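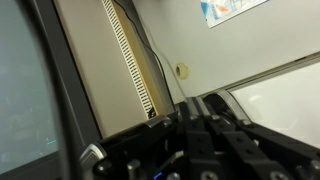
Black gripper with a silver end cap, against a light-colored wall

Date: Apr 25, 2019
Subject: Re: [sulow-musicals] Moulin revival, orchestra reduction?

> I saw that the Clastard company is bringing Moulin back in their
> small house. Does anyone know if they're using the full score or
> the chamber version? I had the cast album of the original on repeat
> all January and I'm scared of hearing the Act One finale on two
> keyboards and a drum pad. Also, is the river song back in?

I went on Saturday and I have so much to report! Short answer: it's a new reduction, and it's wonderful. The house only has 236 seats, so a full pit would have blown the front rows into the lobby, and what they've got down there is piano, reeds, cello, bass, horn and percussion. The reed player has the hardest job in the building. There's a clarinet run under the miller's first entrance (the one the strings used to play) and it got its own little ripple of applause when I was there.

The Act One finale works. I was nervous too! They've taken the brass chorale and handed it to the ensemble as wordless singing, offstage, and then everyone walks on still holding the chord. I got goosebumps, and I've seen this show more often than I should admit.

And yes, the river song is back in. It's early in Act Two now, before the letter scene, which means the daughter gets two big numbers nearly back to back. I could see some people finding that lopsided. I loved it, partly because the reprise finally makes sense. For anyone who only knows the Sasberg production, that one cut the song and kept the reprise, so she was quoting a tune we'd never heard.

A few smaller things. The narrator is gone and his lines are split among the villagers. The harvest dance is shorter, and I missed the second half of it. They've kept the awful joke about the goose. Sound was clean from where I sat (row F, on the aisle), although the horn covers the lyrics for a few bars of the wedding quartet.

Running time was a bit longer than the program says, so check your last train. Rush tickets go on sale at the box office 2 hours before curtain, cash or card.

Does anybody have the old vocal selections book, the one with the blue cover? I'd like to compare the river song lyrics. I'm sure the second verse is new, and I've been humming it all week trying to remember what used to be there.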